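Spring jobs: give your taps a bit of love

If your kitchen tap has slowed to a sad trickle, don't call anyone out just yet! Nine times out of ten it's limescale in the aerator, the little mesh bit screwed into the end of the spout, and you can sort it with a cup of white vinegar and an old toothbrush.

Wrap a cloth round the aerator so you don't scratch it, then unscrew it by hand (or gently with pliers if it's being stubborn). Put the plug in first – those tiny washers love a plughole. Take a quick photo of the parts in order as they come out, then drop the lot in the vinegar for two hours.

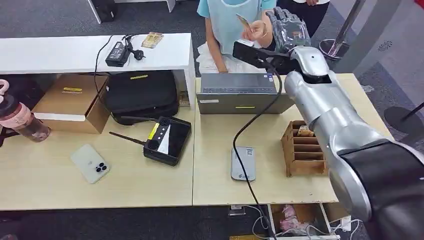
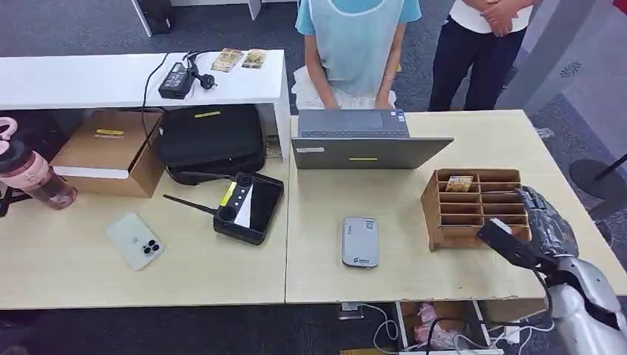

After the soak, scrub the mesh, rinse everything well and run the tap for five seconds with nothing on it to flush out any grit. Then screw it all back together, hand tight only. I did both of ours in March and the difference is lovely, the kettle fills in no time now!

If the mesh has torn, a new one costs very little. The Lavo ones fit most of the Fimico mixers we get asked about, but take your old one along to the shop, as there are two common thread sizes and they look very alike.

Next time: dripping shower heads.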